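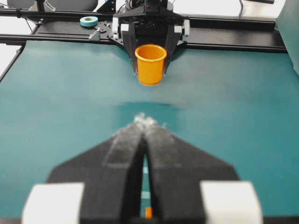 Figure 1. Two grippers and an orange cup on the teal work mat, Brotcombe site.

Who Moves the Cups Now? A Report on My Placement at Kocabaş
2025-03-18

I picked this topic for a pretty selfish reason. I worked one July on a packing line, putting cups into trays until my wrists hurt, and I wanted to know what happens to a job like that when a pair of robot arms starts learning it. Kocabaş packs picnic sets and party tableware at its Brotcombe site, and they let me hang around for 12 shifts with a notebook (and a hairnet, which I wore backward for the first two).

The line I followed has 32 people on it. The arms have their own table at the end, and the job they're being taught sounds like nothing: take a cup, turn it the right way up, hand it over, set it down. My supervisor at school, Dilek Avcı, told me to write down what the people do and leave the arms for later. That was good advice, and I ignored it for a whole day – the arms are really fun to watch!

When I did start looking at people, I noticed how much of the work had turned into looking. Before the arms came, Necati Değirmenci packed cups for most of his shift. Now he sets a cup out, starts a run, watches, stops it if something seems off, and writes a line in the log. He told me his back feels better and his eyes feel worse. He also said he misses talking, which surprised me, but it makes sense once you've stood there. You can chat all day while your hands are packing. You can't chat much when you're waiting for a fingertip to catch a rim. 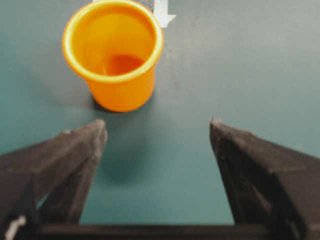

The software that schedules the runs is called Rutow, and everybody has an opinion on it. It hands out work in batches of 50, and the operator can't take a break in the middle of a batch without it being marked as a stop. On paper that's a tiny thing. On the floor it was the number one complaint I heard, way ahead of any worry about losing jobs. People who used to walk off for a glass of water whenever they liked now had to think about it first. I asked the shift lead whether stops counted against anyone and she said no, but two operators told me they still tried to keep theirs low, just in case.

Training was the other big topic. Hulier, the company that supplied the arms, ran a course of 3 days, and only the operators went. The packers got a handout. So when an operator is out sick, a packer gets pulled over to the table and learns by standing next to somebody, the way they learned everything else in the building. I did this myself for a morning. I was slow, I put the cup too far back again and again, and I hit the stop button once for no reason at all except nerves.

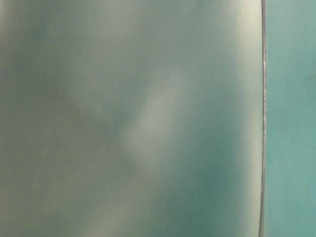 Pay came up less than I expected. Operators get a bit more per hour than packers, and the packers I talked to mostly thought that was fair, though one of them pointed out that she trains half the new operators for free. I put that in my notes with a big star next to it.

If I did this project over, I'd spend more time with the night crew. I only met them at handover, and they had a very different take on Rutow (they like it, since it saves them doing the count sheets by hand). I'd also ask to see the stop log for a full month. Kocabaş said yes to that, but the file came after I'd finished my visits, so it's going into the second part of the project along with the night crew interviews.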